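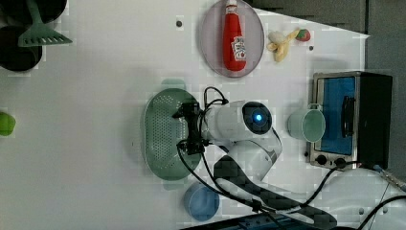
4.2 Comparing the two grippers on kitchen objects

We ran both grippers on the same arm, with the same controller and the same white table, so that the fingers were the only thing we changed between blocks. The Brimham gripper came with stiff fingers and a short stroke. The Olus gripper opens wider and gives a little when it touches something, and we were keen to see whether that bit of give would matter on everyday kitchen things. It did, and more than any of us had bet on! Across the full study we logged 1646 grasp attempts, and every object got 50 attempts per gripper before we moved on to the next one.

Layout mattered a great deal. We kept a plate, a ketchup bottle, toy food, a mug and a toaster oven on the table together, because a gripper that does well on a bare surface can behave quite differently once it has neighbours to bump into. Cecilia Wumbei drew up the starting layouts and also wrote the reset checklist, which saved us many hours in May.

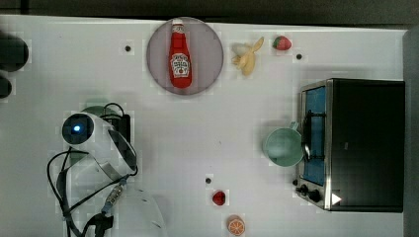

Small toy food was the happy surprise. With the Brimham fingers, the operator had to line up the approach very carefully, and a berry would often roll off toward the middle of the table. The Olus fingers were much more forgiving (our favourite run was a strawberry picked up on a badly aimed approach that we had already written off). The mug was closer to a tie. Both grippers could take it by the rim, but neither was any good when the handle sat near the oven door, and we stopped 9 of those attempts by hand to protect the door.

The colander was the hardest test for the cameras. Its rows of small holes confused the depth estimate from the overhead view, so the Goh controller tended to stop too high. Switching to the wrist view for the last part of the approach fixed most of this, although glare was still a bother. Figure 6 shows the wrist view over the colander.
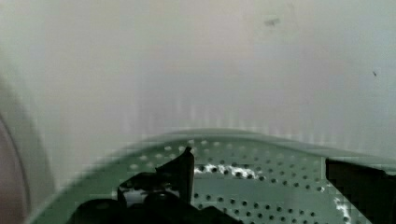 Why not use the wrist camera for the whole approach? It sees too little of the table early on, and in our trials the controller lost track of nearby objects while the arm was still swinging across.

Figure 6. Wrist camera view of the green perforated surface, with the black gripper finger in the lower centre and bright white patches among the holes.

We then repeated the colander block with the Mostadum planner in place of our own, leaving the camera settings alone. Those results are in Section 4.3.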